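4. Do take-back boxes reduce what is left in the home?

The case for pharmacy take-back boxes rests mostly on weight. Programs report how many pounds of unwanted medicine were collected, the number goes up each year, and the rise is read as success. We think this reading is weak. A full box tells us that people brought medicine in. It does not tell us how much they kept, whether what they brought was the kind that causes poisonings, or whether it would have sat untouched at the back of a shelf in any case.

Earlier work makes the same leap. Picard and Belkadi treat pounds collected as a stand-in for risk removed, and support it with a survey in which people who used a box said they felt safer. Feeling safer is a fair thing to ask about, but it is a poor measure of how many tablets are in the house. Cordier is more careful and separates controlled from uncontrolled drugs, yet his sample was drawn entirely from people who had walked up to a box. Those who never came near one are missing, and they are the ones we would most like to hear from.

4.1 Sample and visits

We recruited households through two pharmacies, one in Bimcombe and one in Sturkeck. Only the Bimcombe pharmacy had a box. A total of 761 households agreed to a first visit, and 158 of these had at least one leftover opioid prescription at the time. The rest of this section concerns those 158 only. A second visit was made in September, when the visitor asked to see all prescription medicine in the home and recorded drug, strength, tablets remaining and place of storage.

The design has an obvious fault, which we could not fix. A household that knows a visitor is coming may tidy up. Saliba, who trained the visitors, argued for unannounced second visits, but the review board would not allow them, and we accept its reasons. Our figures for storage should therefore be taken as the best case. Actual storage is probably worse.

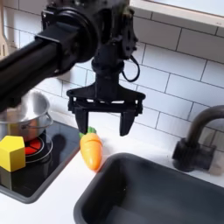 Figure 3. Robotic arm with open gripper over a toy kitchen countertop.

Storage was recorded by room and by height, since "out of reach" is the phrase on nearly every leaflet and almost none of them say out of whose reach. The kitchen was the most common room in both towns. Parents told us that the tablets were kept high up and that the children had their own things to play with. We did not find this convincing. A child who has a toy countertop like the one in Figure 3 is being invited to copy what adults do at the real one, and in many homes what adults do there includes opening a bottle and swallowing a pill. We make no claim that pretend play leads to poisoning. We have no data on that, and neither do the leaflets that imply a top shelf settles the matter. Our point is that height was the only safeguard most parents could name, and that it was named with far more confidence than the evidence supports.

Locked storage was rare. Where a lock box was present, the visitor asked to see it closed, and in several homes the key was in it. We coded these as unlocked. Pešek has objected that this is too harsh, as a child would still need to turn the key. We kept the rule but report both versions in the appendix, and the choice does not change the direction of any result.

4.2 What the box did

At the second visit, 70 of the 158 households still had every leftover tablet recorded at the first. The share was slightly lower in Bimcombe than in Sturkeck. The gap was small enough that we would not build a policy on it, and it shrank further once we adjusted for the age of the prescription. Older leftovers tended to stay where they were, box or no box.

Reasons for keeping tablets were much alike in the two towns. People said they might need them again, that they had paid for them, or that they had forgotten they were there. A box answers only the last of these, and then only if something prompts the person to go and look. The Perrin reminder card, mailed to half the Bimcombe group, was meant to be that prompt. Few people could recall getting it.

We also looked at the Rala pouch, which lets a household destroy tablets at home. It did somewhat better, but the pouches were handed over in person by the visitor, who also explained how to use them. How much of the effect belongs to the pouch and how much to the conversation is something our design cannot tell us. Studies that credit the pouch alone should be asked the same question.

None of this shows that take-back boxes are useless. They may keep drugs out of the water supply, and they cost little to run. What we could not find is good support for the stronger claim, that placing a box in a pharmacy makes the homes nearby safer from leftover opioids. Section 5 turns to prescription size, where fewer tablets enter the home to begin with and the question of returning them matters less.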